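Last updated: August

I wanted to dislike the Bromside bench top, mostly on account of the price, and the brochure's promise of "4,000 working hours" didn't help. Who timed it? It's strips of pale wood glued up, 46 inches wide, and Grerkness wants 554 dollars for it before legs.

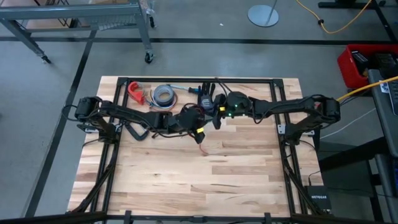 The Bromside top, with a red clamp and a roll of duct tape.

The grain is nice, I'll give them that. The finish is where I have doubts. It's supposed to shrug off tools and tape, and the small print then tells you to re-oil it every 2 months. My old Plastville top asked for nothing and cost a lot less. It was also ugly and it sagged.

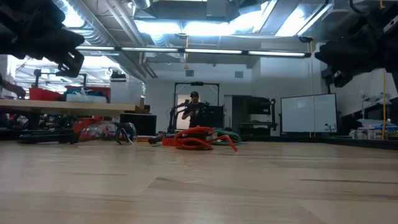 Does it need a mat for everyday work?
For screwdrivers and cable, skip it. For glue or solder I'd put one down and save the surface.

Getachew Admasu has had his longer than I have and says the edges hold up fine. Maybe. He also paid full price and may not want to hear otherwise. Three stars, and I'd wait for a sale.

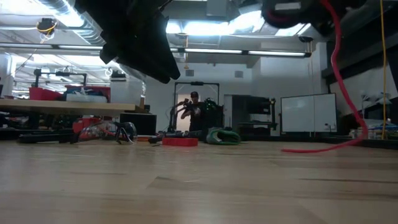 What look like goggles, a green and white bag and the usual clutter.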